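Finish for a light-colored table that gets used every day

Forum: Surfaces and Finishing
8 replies

hatden_shop
Posted in July 2019

I have a light blond wooden tabletop, fine close grain, bought unfinished. It has been in the house for two weeks with nothing on it. I want to protect it and keep the color as close to bare as possible. It is a family table, so it gets plates, homework, a tray of keys and whatever toys land on it.

Products I have on hand:
Umby hardwax oil, clear
Carroll water-based polyurethane, matte
A can of boiled linseed oil, age unknown

I sanded to 180 with the grain. Questions are which finish, and whether to go finer before applying.

---

pinrail
Reply 1

Leave out the linseed. It ambers on day one and keeps going. On a pale wood you will see it from across the room within a year.

Between the other two, water-based poly. Three thin coats, 320 between coats, wait overnight before the last one. It is the only one of your three that stays near the bare color.

---

G. Tully
Reply 2

I disagree with pinrail on the poly. It does keep the color, but film finishes on a table fail at the edges first, and when they do you have to sand the whole top. A hardwax oil can be repaired on a patch the size of your hand. I have done it on our kitchen table four times. You can't find the patches unless you get down to eye level with the window behind.

Stop at 180 for hardwax. If you go to 320 the surface is too closed and the oil sits on top.

Gobnait Tully

---

pinrail
Reply 3

Spot repair is a fair point. Color is where hardwax loses. Clear hardwax on pale wood gives you the wet look. Wipe the bare wood with a damp rag and look at it before it dries. That is the color you get. If the OP likes that, fine, but the post says as close to bare as possible.

---

hatden_shop
Reply 4

Did the damp rag test on the underside. Noticeably more yellow than I want. Is there a hardwax that avoids this? I have seen Rornent Pale mentioned, with a little white pigment in it.

---

longgrain_897
Reply 5

I use Rornent Pale. The pigment offsets the yellow. Two warnings. Stir it every few minutes, the white settles to the bottom of the can and your last section will come out chalkier than your first. And it collects in open pores, so on a coarse-grained wood you get white lines. On fine, close grain like you describe this is minor. Test it on the underside anyway.

Coverage was poor on my first coat and better on the second. I buff with a white pad, by hand, no machine.

---

benchdog
Reply 6

Nobody has asked what goes on the table. Hard trays and plates with unglazed feet will scratch either finish. Poly shows a scratch as a white line. Oil shows it as a dull one. Felt on the bottom of the tray does more than one extra coat of anything.

Also, rubber or soft plastic feet can mark a film finish if they sit in one place for weeks. Plasticizer moves into the film. I had to strip a sideboard because of a lamp. Keep things moving for the first month.

---

G. Tully
Reply 7

Agree with benchdog on felt. Change it when it packs down, grit gets pressed in and then it is sandpaper.

On cure time: dry to the touch is next day for hardwax, but don't put a cloth or anything with a flat bottom on it for 9 days. The solvent has to get out. Soft toys leave lint in it before then. Wipe spills right away in that period and use no soap.

---

pinrail
Reply 8

I will concede pigmented hardwax for this case. I still would not use it next to a sink. If you try the Rornent, wipe all the excess off within 15 minutes. Whatever is left on the surface stays tacky, and the pigment makes the smears visible.

OP, can you post the top in good light? "Fine grain" means different things to different people, and the white pigment question depends on it. Low light from one side if you can manage it. You want to see whether there are cross-grain scratches left from the 180 too, those will show the moment pigment goes on.

---

hatden_shop
Original poster

Ordered the Rornent, small can. Plan as it stands: vacuum, wipe down with a barely damp cloth, let it dry, one light pass by hand with 180 to knock down the raised grain, then a test square on the underside. If the square looks right after two days I will do the top. Felt goes on the tray first.

The top, before any finish:

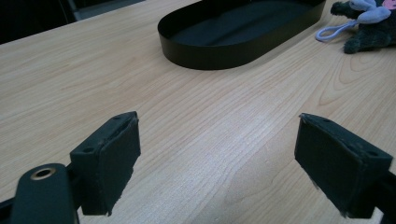

Bare wood, sanded to 180. Tray and plush toy at the back.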